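Section 2: Filling the Gorine Weekly Pill Organizer

You're going to love how quick this gets after the first week! Set aside 10 minutes, grab your current prescription list and wash and dry your hands.

1. Slide the day tray out of the Gorine base until it clicks.
2. Open one row of lids only – all the morning ones, say – and leave the rest shut.
3. Read the label on the first bottle out loud and check it against your list.

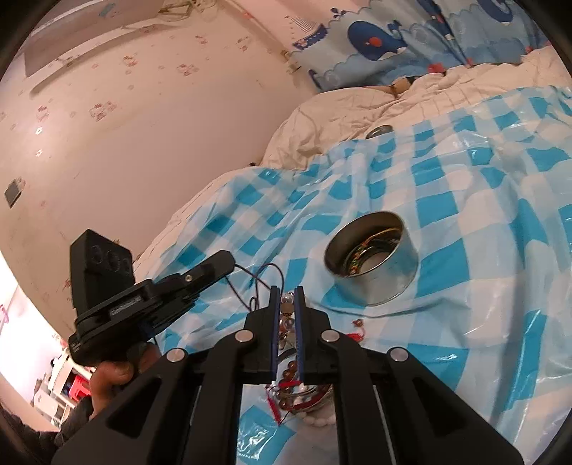 4. Drop the tablets into each open cup, then close that bottle before you reach for the next.
5. Press each lid down with your thumb until it snaps.
6. Repeat for the noon and evening rows, then slide the tray back in.

CAUTION: Some tablets must stay in their original packaging. Ask your pharmacist before you move anything into the tray, and never store liquids or eye drops in the cups.

Note: The small cups are a great fit for most tablets, but large capsules may need the Gorine wide tray (sold separately). Jucélia Evangelista on our help desk can tell you which one you have – just read her the 2 letters under the base!

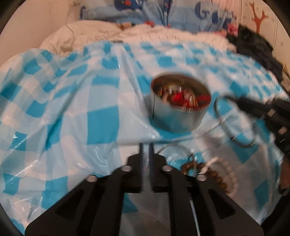 Blue-and-white checkered cloth, glossy side up

7. Set the reminder chime by holding the side button until the light blinks. Keep the organizer out of reach of children and pets.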